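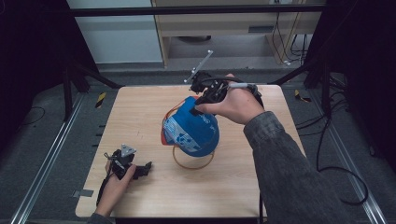

Who decides what a Rusidik is worth?

My project is about the Rusidik, the town currency we have in Bremville, and whether the people running it should have to publish what they do. I picked it because my gran gets part of her allotment money in it and was always moaning that the shop on Womura Street gave her less than the market did. Same notes, same town!

I started in February by reading the scheme's rulebook, which has 404 clauses (I skimmed the ones on printing, sorry). Only 4 of them say anything about the exchange rate, and they all say it's set "as the board sees fit". So there's no formula, no dates and no minutes you can ask for.

Then I got to talk to Milagros Cabrera, who sat on the board when it began. She was really generous with her time and told me they used to fix the rate on a Friday over the phone. She thinks publishing it early would make people rush to swap their notes. Oddur Bundgaard, my supervisor, disagrees with her quite strongly and gave me a stack of reading on central banks that publish their forecasts, most of which I got through.

What I did next was compare the posted rate with what traders were giving. I collected 3490 receipts from the Cárdenas market and the shops nearby, and typed them all in myself, which took most of my evenings. In weeks when the board put up a notice beforehand, the traders' rates sat close together. In weeks with no notice they were all over the place, and the small stalls were usually the ones giving the worst deal.
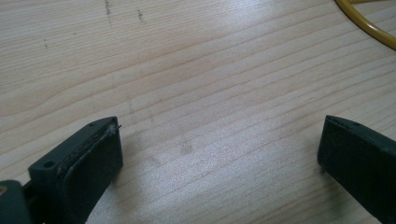
Fig. 2: Light wooden tabletop, with two dark green gripper fingers

I only had 8 weeks with a notice to work with, so I wouldn't bet the house on it. Some receipts had no time on them either and I had to leave those out. If I did it again I'd ask the traders how they hear about the rate, as I suspect a lot of them just ask the stall next door.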